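Local News | Trash & Recycling

Irnell to switch to bagged trash pickup in November

Households in Irnell will have to put all of their trash in tied bags starting in November, under new pickup rules the town approved this month. Loose trash tipped straight into a cart will be left at the curb with a notice.

The change comes with a new hauler. Coretti Disposal takes over the town's curbside routes from Kragh Sanitation, whose contract was not renewed. Kragh will keep running the transfer station on Cernix Road through the winter.

Town staff said loose trash has been the main source of complaints on windy collection days, when paper and foam packing blow out of the truck hopper and end up in yards and storm drains. The public works department said its street crew spends part of most collection days picking up after the trucks, time that is supposed to go to patching and sign repair.

Under the new rules, bags must be tied shut and may weigh up to 20 pounds each. They still go inside the cart, and the lid has to close. Bags left on the ground next to a cart will not be taken, except during the week after New Year's, when the town has always allowed extra trash.

Any color of bag is fine. An early draft of the rules called for clear bags so that crews could spot recyclables, but the town dropped that after residents objected at a hearing in the spring. Several speakers said they did not want neighbors looking through their trash, and others said they had already stocked up on black bags. Paper grocery sacks do not count as bags under the rules, even when stapled or taped.

Each household on the pickup list will get 3 rolls of bags at no charge to start. After that, residents buy their own at any store. The town will not sell bags or require a sticker, and the quarterly trash fee stays the same.
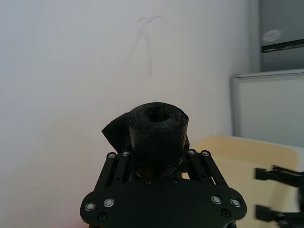

Where to get the free rolls

Bags can be picked up at the transfer station on Cernix Road during regular hours, which begin at 9 a.m. Bring a utility bill or anything else with a street address on it. One person may collect for a neighbor with a signed note.

Residents on the assisted pickup list, which covers people who cannot move a cart to the curb, do not need to make the trip. Their rolls will be left at the door by the Coretti crew on the first collection in November. The list has 312 addresses on it now, and the town clerk's office is taking new names.

Apartment buildings with dumpsters are not affected. Those are served under private contracts, and owners set their own rules.

Recycling and yard waste

Recycling stays loose. Bottles, cans and cardboard should go into the blue cart without a bag, as they do now, and plastic bags of any kind are not accepted in it. The sorting line has to be stopped to cut them out of the rollers.

Leaves and brush will be collected on the same schedule as last fall. Leaves may go in paper yard bags or an open can marked for yard waste. They should not be put in plastic.

Collection days will not change for most streets. The exceptions are the roads north of the rail crossing, which move to the same day as the downtown routes. Residents there will get a postcard with the new day before the switch.

Crews will leave a warning tag for the first month and collect the trash anyway. After that, carts with loose trash will be skipped until the next regular pickup.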